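January, evening

The second finger went on today. I had set aside the morning for it, on the grounds that the first finger took a morning. The first finger, I now see, was being generous with me. There was a burr on the pin, and then I had the linkage in back to front, and then I found the washer I had been accusing Gillespie of losing. It was in my shirt pocket. I put it on the bench when he was looking the other way.

Weight is 440 grams with both fingers on and no battery. My notebook says the target was 297, in my own handwriting, underlined twice. I must have been a very confident man in the fall. Vaughan picked it up, held it out at arm's length for as long as it took him to tell me about his brother-in-law's boat, and said it was fine. Vaughan has forearms like fence posts and should not be used for testing. 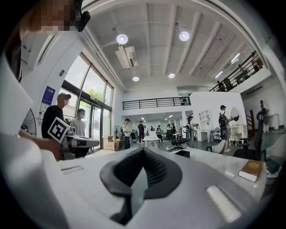 Spent the afternoon on the pad, which remains the one part of this thing I'm proud of. The first two were flat and let go of anything round. This one curves in like a crescent, with ribs across the inside, and the ribs cost me 93 minutes of sanding on the mold, because I timed it so as to have something to complain about. I like the way it narrows at the bottom. Vaughan thinks the recess is too deep for flat things and wants to try it on a book, a thick hardcover with gold lettering, and I have said tomorrow, since I would like one night of believing it works. The marker mount for the other gripper is a separate argument. I want the square held at a fixed angle by something printed in one piece. Gillespie wants it adjustable, so that there will be something to adjust.

Jondetti wrote back about the springs. They are sorry, the springs have shipped, and the tracking number belongs to a parcel delivered last month to a town I have never heard of. Cluvesov has the same spring at twice the price and a minimum order of 93, so I may be in the spring business by March.

Had the software argument again on the way out. Gillespie would like us to log the finger position from the start. I would like the finger to have a position first – at the moment it has a sort of range. He said he would write the logger tonight anyway. He'll do it, too, and it will be good, and I will have to be gracious about it.

Left thumb sore from the pin. Bring the small file tomorrow, and the decent tweezers, and buy Vaughan a coffee before he drops anything.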